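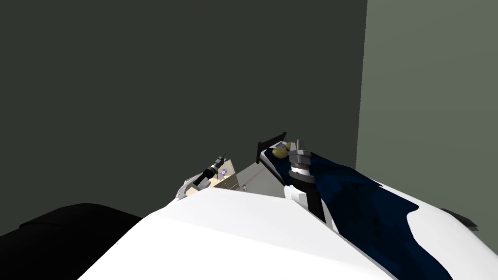

Two arms in Vudeck, with a pair of lumpy olive-yellow things up in the fingers of the nearer one.

Vudeck: a month with the two-arm bench

I've been living with Vudeck since the start of February and I've got pictures, opinions and one very full hard drive to show for it. If you haven't come across it, it's Orkgate's simulated workbench for people who teach arms to pick things up: you get a room, a table, two arms and a big cupboard of objects, and you practise on those before you go anywhere near real hardware. I paid for my own licence (the single-seat one) and nobody at Orkgate has seen this page before you have.

I should say where I'm coming from. I run pick-and-place trials for small workshops, mostly odd-shaped parts that don't sit nicely in a tray, and I've used three or four of these simulators over the years. Some are gorgeous and crawl. Some are quick and look like the inside of a shoebox. Vudeck is much closer to the shoebox, and I've grown very fond of it!

The room

First thing you'll notice in the picture at the top is how plain it all is. Dark grey wall, a lighter grey-green one meeting it at the corner, and nothing on either of them. No posters, no shelves, no window with a fake garden outside. I thought it was a bit miserable for the first evening and by the third I'd stopped seeing it. There is a menu for changing the walls and I keep forgetting to use it.

What the plain room buys you is speed. On my desktop (five years old, decent graphics card, fans like a hairdryer) a bench with both arms loaded comes up in 16 seconds, and after that it's smooth enough that I can drive by hand without feeling seasick. My laptop manages it too, so long as I turn the shadows down and don't try to have a video call at the same time.

Viewpoints are the other thing to get used to. You can put a camera anywhere, including places where a great big curve of white takes up the bottom of your screen with a fold of navy cloth lying on it, and you're peering over the rim at the work. I rather like that. Real workshops are full of stuff in the way, and a trial that only works from one perfect angle isn't much use to my customers. If you do want a clean overhead, there's a preset for it, and it's the first one in the list.

The arms

They're the same two arms you'll find in most of these packages, more or less: silver rings and black bands at the wrist, dark fingers on the end. Drive them from a gamepad, a pair of hand controllers or a script. I've tried all three. The gamepad is the most fun and by far the least accurate, and my nephew is better at it than I am.

Hand controllers took me a whole weekend to set up. The printed guide skips a step, where you have to tell Vudeck which arm is left before it will listen to either controller, and I ended up writing to support at ten at night in a bit of a mood. Solange Brito wrote back the next morning with the missing line and a very gracious apology, and the online version of the guide had been put right by the afternoon. So if yours says version 2 on the cover, bin it and download the new one.

Once they're paired it's lovely. Small movements stay small. You can slow the whole bench to half speed while you line something up, then let it go again, and the recording keeps proper time throughout. I'd pay for that feature on its own.

The objects

Now we're getting to the bit I bought it for. The standard cupboard has 347 objects in it, and they're a proper jumble. Fruit and veg, tools, kitchen bits, stationery, fabric, things I still can't name. You pick from a list or press the shuffle button and it throws a mixture on the table for you, and the mixtures can be wonderfully daft.

Lumpy things are where I started, because lumpy things are where my own grippers always come unstuck. A small round shape with a dent in it has a habit of turning as the fingers close, and plenty of simulators treat it like a marble. Vudeck's lumps behave like lumps. They catch on their own corners. They lean against each other. Getting hold of two small ones in a single hand is a party trick I'm unreasonably keen on, and I've lost whole evenings to it.

Cloth is decent too. It's no tailor's dummy, and a big sheet with a lot of folds will drag your frame rate down, but the edges go wavy in a believable way and you can leave a piece lying about as a nuisance without it exploding. (Anyone who's had simulated cloth explode will know why I mention that.)

Thin and pointy things

My other favourites are the awkward ones at the opposite end of the scale. Flat discs, long handles, anything with a taper. Below is the view from close in, looking over the fingers at a disc on the wood, with a soldering iron standing point-down at the gap. The colours on the disc are a treat, all magenta and green and teal fanning out from the hub, and you can see the wood through the hole in the middle. Then you look at the rim and it's made of short straight bits, like a fifty pence piece with ambitions. The iron gets more love: little holes punched down the barrel, a green collar with tiny dots all round it, a green cone beneath.

Also have a look at the far side of the table, where the edge comes down in steps like a saw blade. It bothers me more than the disc does! I've asked about it and I'm told it's on the list.

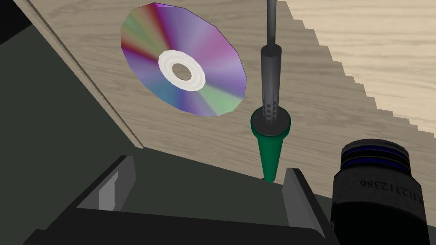

Where it falls short

Edges, as I say. Straight lines at an angle go jagged on the default setting, and turning the smoothing up costs me more speed than I'd like. If you're making glossy pictures for a brochure you'll want something else. If you're training a vision system that has to cope with cheap cameras, you may not care at all.

Printed text is another grumble. Some of the objects have numbers and labels on them, which is a nice touch, but when shuffle drops them upside down or half out of view you'll spend ages twisting your neck to work out which one you've got. A name that pops up when you hover would sort it. The list on the left does tell you what's on the table, only it's alphabetical and it scrolls, and when you've got a crowded bench it's quicker to guess.

Sound, there's none. I didn't expect to miss it. On a real arm I listen for the motors more than I look at them, and in here I have to remember to watch the force readout in the corner instead.

And saving is slow. A long session with all the camera views ticked makes an enormous file, and there's no progress bar, so the first time I did it I assumed it had crashed and pulled the plug. It hadn't. That was an afternoon's work, and I was not pleasant company at tea.

The extra packs

There are two you can buy on top. Damasceno is the kitchen one, full of pans and crockery and squashy packets, and it's very well made. The cups have handles you can hook a finger through. Borkura is the workshop one and I wanted to love it, given what I do for a living, but half the screws are too small for the standard fingers to get hold of and you need the narrow set, which comes separately. Valdir Portela, who looks after the packs, told me the narrow fingers will be folded into Borkura at the next update. I'd wait for that before spending anything.

Both packs drop straight into the shuffle button, so you can have a saucepan lid and a hex key on the same table if that's your idea of a good time. It's very much mine.

What it costs and whether I'd bother

The single seat is £82 a month, and you can stop and start as you please, which suits me because I tend to work in bursts. Packs are a one-off payment and they stay with your account if you lapse. There's a free trial, with one arm and a much smaller cupboard, and it's enough to tell you whether your computer will cope. It won't give you much idea of the two-arm driving, though, and that's the best thing in it, so do try to get a go on someone else's if you can.

I'm keeping mine going through the spring. I've got a customer with a box of moulded plastic odds and ends, every one of them a horrible shape, and I'd much sooner make my mistakes in the grey room first. More pictures when I've imported the parts (there's a converter, I've not touched it yet, wish me luck).

If you're running Vudeck on something older than my desktop, do write in and tell me what settings you're on. I get asked a lot and I can only answer for two machines.

Recent galleries
Hand controllers compared, with too many cables
Narrow fingers, wide fingers, soft fingers
Cloth folding: the failures
My bench before and after the tidy
Borkura first look
Reader setups, winter round-up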